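Biltero > Eletricidade auto > Reboque > Cablagens

Cablagem para engate de reboque Vilteck, 13 pinos, com módulo

Preço: 58 € (IVA incluído)
Disponibilidade: em stock
Garantia: 2 anos

Adicionar ao carrinho

Descrição

Cablagem universal para ligação elétrica de reboques, roulottes e porta-bicicletas montados em bola de engate. O conjunto inclui um módulo eletrónico que lê o sinal das luzes traseiras e alimenta o reboque por uma linha própria, com fusível, diretamente a partir da bateria. A corrente consumida pelas lâmpadas do reboque não passa pelos circuitos de iluminação do carro.

O módulo é indicado para viaturas com deteção de lâmpada fundida. Em viaturas mais antigas também pode ser usado, mas nesse caso a cablagem simples sem módulo costuma chegar.

Funções disponíveis na tomada: piscas esquerdo e direito, mínimos, travões, nevoeiro traseiro e marcha-atrás. A alimentação permanente e a carga da bateria da roulotte precisam do kit de extensão, vendido à parte.

Conteúdo da embalagem

Cablagem principal com terminais cravados
Módulo eletrónico Vilteck
Tomada de 13 pinos com tampa e junta de borracha
Cabo de alimentação com porta-fusível
Fusíveis (2)
Abraçadeiras, passa-cabos e parafusos da tomada
Instruções de montagem em português e espanhol

Antes de comprar

Confirme se a sua viatura vem com pré-instalação de reboque de fábrica. Se vier, a cablagem específica com ficha de encaixe é mais rápida de montar e evita derivações nos fios dos farolins. Em alguns modelos recentes é preciso ativar a função de reboque na centralina com equipamento de diagnóstico. Essa codificação não está incluída no preço.

Se o reboque tiver ficha de 7 pinos, precisa de um adaptador. Retire-o da tomada quando o reboque não estiver ligado.

Montagem

Conte com 3 horas para uma montagem completa numa carrinha ou num familiar. Desligue o negativo da bateria antes de começar. O módulo fica dentro da bagageira, atrás do forro lateral, afastado de zonas onde entre água. O cabo de alimentação deve seguir pelo interior do habitáculo até ao compartimento do motor e o fusível só se coloca no fim, com tudo ligado.

A massa do reboque liga a um ponto de chapa limpo, sem tinta. A maior parte das avarias que nos chegam ao balcão (piscas fracos, luzes trocadas ao travar) resolve-se com uma massa bem feita.

Montamos também na oficina Berisha, por marcação. O orçamento depende do modelo do carro.

Envio e devoluções

As encomendas pagas até às 15h00 seguem no próprio dia, com entrega normal em 2 dias úteis em Portugal continental. Para as ilhas, o prazo é confirmado por e-mail. Aceitamos devoluções de material por montar, na embalagem original. Cabos cortados ou com derivações feitas não são aceites.
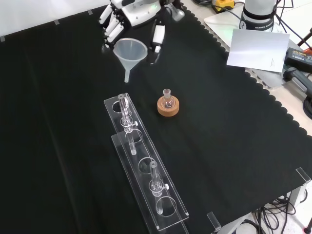 Produtos relacionados

Adaptador Plevura de 13 para 7 pinos
Kit de extensão Vilteck para roulotte
Suporte rebatível para tomada de reboque
Cablagem simples Vilteck, 7 pinos, sem módulo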